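Furnley Shape Sorting Project: Final Report
7 November 2019
Print | E-mail
Shares: 70 | Comments: 0

Our group looked at how plastic shape blocks can be laid out so that they are easy to tell apart. We started in April with a mixed box from Tennant and sorted it by shape, then by colour. The full box held 187 blocks, so we kept a small set for the main trials.

We tried three backgrounds. White card showed glare, and black cloth made the blue blocks hard to pick out. The third was a pale wooden board with a wavy grain, placed on a blue work surface with rows of holes. We chose the board for the rest of the work.

Blocks were put near the back edge to leave the front clear. The set included a red cylinder, a red star, a yellow hexagon and a blue triangle.
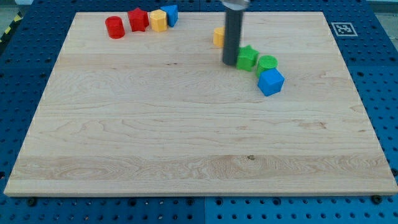
Mistakes were mostly between the hexagon and the cylinder when seen from low down. Two shapes in the same colour caused fewer problems than we expected. With more time we would repeat the trials under the Balteo lamp.

E-mail this page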